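Jukska: Railings, Landings and Overlooks
README for version 2
Last updated 8/20/19

What this is

Jukska is a collection of 314 photos taken indoors, from upper levels where a railing stands between you and a lower floor. Most were taken in workplaces. The photos come with a table of notes on handrails, balusters, posts, lamps, and whatever furniture can be made out below.

The collection started as a folder for the Endholm survey, which needed to know which buildings had wood handrails over metal bars and which were metal all the way through. After that, people kept asking for the ceilings and the desks too, so those columns were added.

What is in the folders

photos: JPEG files, one folder per building
notes.csv: one row per photo
terms.txt: the words used in the notes and what they mean
changes.txt: what changed from version 1

Columns in notes.csv

building: Dumitrescu or Ganus
handrail: material and color, with curved or straight
infill: bars, balusters, glass, or solid
post: yes or no, with material
near_surface: any board, ledge or tabletop on the viewer's side, and anything lying on it
below: furniture on the lower floor
lamps: hanging lamps, ceiling fixtures, or both
openings: doorways and inside windows

How the notes were written

Each row was written from the photo alone, without checking floor plans. If a thing was too far off to name, the note gives its color and a plain word such as "object" or "surface." Large white shapes in the middle distance are listed as "white surface" unless legs or an edge made it clear that they were tables. Papers on a near surface are listed as "sheet," with the color. No one tried to read them.

Handrail color is by eye. Dark brown and black are easy to mix up when the lamps are behind the rail.

Known problems

The Ganus folder has two photos with the same file name apart from the capital letter. On some computers one will overwrite the other when you unzip.

The lamps column is blank for any photo where the ceiling is out of view. Blank does not mean there were none.

Files over 500 KB were saved again at lower quality in version 1. The full-size ones are back in this version. 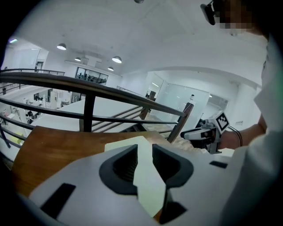 Fumiko Shimada

Corrections to the notes are welcome. Please send the file name, the column and the new wording. Small fixes go into changes.txt and are added to the table with the next version.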